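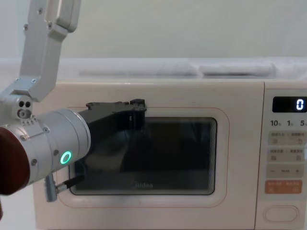

Keep the Office Kitchen
By Kadri Sakalauskas
June 24, 2020

When our company moved to Warnbridge, the new floor plan had no kitchen. It had a coffee counter and a list of nearby places to buy lunch. A decent lunch near the building costs more than I want to spend 5 days a week, and most of my coworkers feel the same way.

I think any workplace with more than a handful of people should have a room where they can heat up food from home. The usual argument against it is smell, and after that, cleaning. Both are real. At the old Gringate office we had 2 sinks and one of them was always full of bowls. Management put up signs and the bowls stayed.

Still, people ate there. I learned how the billing side worked by waiting for my soup next to someone from billing. A lunch allowance would have cost the firm far more than the $500 it spent on that kitchen in a year.

The lease on the second floor comes up in September. There is a storage room up there with a water line already in the wall. I would start with that.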